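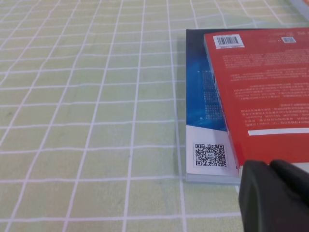 Two stacked books on a checked green cloth, seen from the Vitia's wrist, with the tips of the gripper at lower right.

The Vitia is a small tabletop robot arm designed to be built at home or in a shared workshop, using ordinary hand tools and a good deal of patience. It was first put together at the Tundbridge workshop, a members' space in a former seed merchant's, and the plans have been passed from bench to bench ever since. It is best known for handling books, a job that sounds gentle and undemanding until one has tried to teach a machine to do it.

Background

The arm grew out of an older kit called the Prodberg, which several Tundbridge members had built and grown rather fond of, wobble and all. The Prodberg could push a book along a table quite happily but had no sensible way of picking one up, and work on a replacement began one November, when the workshop was cold and everybody was glad of an indoor project. The shoulder and base of the older kit were kept. Almost everything beyond the elbow was drawn afresh.

Construction

The Vitia has a reach of 65 centimetres and is usually clamped to the edge of a table. Its gripper has 2 dark fingers with rounded tips, and a small camera sits at the wrist looking down past them — so the fingers themselves take up a corner of the view, and builders soon learn to judge distance by them. The wiring runs along the outside of the arm in fabric sleeving, which is not the prettiest arrangement but makes a loose connection very much easier to find.

Motor control is handled by the Tabrizi board, a little circuit drawn up by the same group and soldered by hand. Newcomers are generally advised to make the board first, test it with a single motor, and only then think about screwing the arm together. (Most do it the other way about, and most have to take the elbow apart again.)

Use with books

Books are awkward things to grasp. A thick volume is heavy for its size, glossy covers slide, and a book lying flat offers very little to get hold of. The usual practice set is a pair stacked slightly askew, the upper one overhanging the lower, which gives the fingers an edge to aim for. Checked tablecloths are popular with builders too, as the lines help when comparing one view with another, though a ripple in the cloth will bend them.

The workshop suggests 200 practice lifts before the arm is trusted with anything borrowed. The building notes were last revised on 12th April, when the section on finger alignment was rewritten and a much-needed drawing of the wrist bracket was added.

See also
Prodberg (kit)
Tabrizi board
Tundbridge workshop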